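Last updated: 23 May 2026

I got to Sze-wing Pan's place ten minutes early and she was still in her socks, carrying a sack of potting soil from one end of the kitchen to the other. "Don't ask," she said, so I didn't, and then she told me anyway. It had been on the table. It had been on the table for two weeks, in fact, and she had been eating her dinner next to it.

If you've read her column in the Wasau newsletter you know she writes about one thing, which is getting stuff off tables. Kitchen tables, desks, sewing tables, the folding one in the garage that was only going to be up for the weekend. She has been at it for 7 years now and she still gets more mail about it than she can answer. Her column on junk drawers got four letters. The one on flat surfaces got 114.

"People will defend a messy drawer," she told me, once the soil was out on the back step and the kettle was on. "A drawer closes. A table is right there when you come in with your coffee, and it's looking at you."

She grew up in an apartment over a tailor's in Estotholm, where the one big table did everything. Her mother cut patterns on it in the morning, her brother did homework on it, and at six o'clock every single thing had to come off so they could eat. I asked if that's where the whole idea came from and she laughed so hard she had to put the teapot down.

"I hated it! I hated it so much. I'd be in the middle of a puzzle and my mother would just slide it onto a tray and put it on top of the wardrobe. I thought she was a monster. Now I own six trays."

The trays are really the heart of it, and if you only take one thing from Sze-wing it should be the trays. Each job that happens on a table gets its own tray, and when you stop, the tray goes away with the job still on it, half done, exactly as you left it. You don't put the scissors back in the scissors place. You don't wind up the thread. She feels strongly about this and tapped the counter with a teaspoon while she said it.

"The reason people don't clear a table is that they think clearing means finishing. They've got a tax form out and they think, well, I can't put that away until it's done. So it sits there till June. Put it on a tray! Put the tray on a shelf! The form doesn't care."

I said my own trouble was more with things that don't belong to any job. Batteries, a single glove, the little bag of screws that came with the bookshelf. She nodded like a doctor hearing about a cough.

"That's a bowl," she said. "One bowl, not a big one. When it's full you sit down and you go through it, and you do it with the radio on, and you don't get up until you can see the bottom."

"And the screws?"

"You keep the screws. Everybody keeps the screws."

She spent a while working for Hinds, the furniture store, back when it still had the showroom by the bridge, and part of her job was going out to people's homes to measure for new tables. She must have done a few hundred of those visits. Again and again she would turn up and the customer wanted something bigger, and she'd have to ask them very politely if they could lift the newspapers so she could find the corners of the one they had. One man had her measure a dining table that turned out to be a good foot longer than he remembered. He canceled the order on the spot and gave her a jar of plums.

"My boss was not thrilled," she said. "But they were good plums."

After the store closed she started running Saturday mornings at the Dreltus building, which is the old post office if you've been around here long enough. You book a slot, you bring a box of whatever has been living on your table, and you sort it on one of hers. I went along the following week (with a box, and I'm not telling you what was in it) and there's something funny about seeing your own clutter on a strange surface. It looks like somebody else's. I threw out a calendar I had been stepping around for months and didn't feel a thing.

Everyone starts the same way there, with the surface clear right through the middle before anything comes out of the box. She won't let you skip that. A woman next to me tried to tip hers straight out and Sze-wing was across the room before the first envelope landed.

Color matters more than I would have guessed, too. Back in her kitchen I'd asked about wood, because I love a wood table, and she made a face and then apologized for the face.

"Wood's lovely to eat at. But you can lose a pencil on wood. You can lose a brown envelope for a year. If I'm sorting I want something pale and plain, no pattern, no shine, so that when a thing is on it I know it's on it. At home you can use the back of some wrapping paper or an old sheet, I don't mind. It's only for the hour." 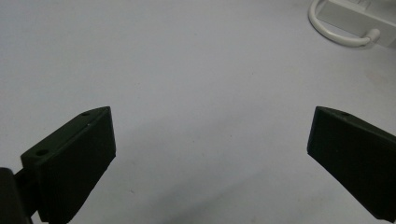

Sze-wing's sister-in-law, who had come in for the tail end of our tea, thought this was all going a bit far. She said a pale top shows every crumb, every ring from a cup, and that she'd had one in her last house and spent half her life wiping it. Give her dark wood and a cloth, she said, and she'd take her chances with the envelopes.

They have clearly had this argument before. Sze-wing let her finish, poured her some more tea and said that showing the crumbs was what she liked about it. "You see it, you wipe it, you go to bed." The sister-in-law said some people would like to go to bed without the wiping. I kept my head down and ate a cookie.

I did want to know about money, because there are a lot of folks out there selling boxes and labels and systems, and it adds up. Sze-wing told me a reader once sent her the receipts for everything she had bought to get organized, and it came to about 3,000 dollars, much of it for clear plastic bins that were now stacked up on - you guessed it - the dining table.

"I wrote back and said, please don't buy anything else. Not even from me. She was very nice about it. She gave the bins to a school."

So what does she tell people to do first, if they've only got one evening? She thought about that for longer than I expected. She turned her cup around a couple of times.

Start with the end you sit at, she said. Leave the far end alone, however bad it is. Get a space the width of your elbows and then have a meal there, a real one, with a plate. Do the same thing the next night and push the edge back a little. She doesn't believe in the big Sunday clear-out with the trash bags and the loud music. She's done them, for clients who insisted, and she says she has seen the same tables a month later.

"You get used to the space by using it. My mother didn't clear our table because she was tidy, you know. She wasn't tidy at all, you should have seen the bedroom. She cleared it because there was soup coming."

I asked what had happened with the potting soil, then. She groaned and put her hand over her eyes.

It was for the tomatoes. She'd carried it in out of the rain, and the table was the nearest thing at the right height, and the next day it was still raining. By the third day she had started leaning the mail against it. "And that's how it goes! Once something is big enough to lean the mail on, it's furniture. I'm 41 columns into telling people this and I had soil next to my noodles."

She walked me out through the back so I could see the tomatoes, which were doing fine in their old soil, and she sent me home with a tray. It's a plain one with a chip in one corner. My tax form is on it now, on top of the refrigerator, and I had breakfast at the table this morning with both elbows out.

Saturday mornings at Dreltus run through the end of June. Bring your own box, and she'd like you to bring your own pencil too, as hers keep walking off.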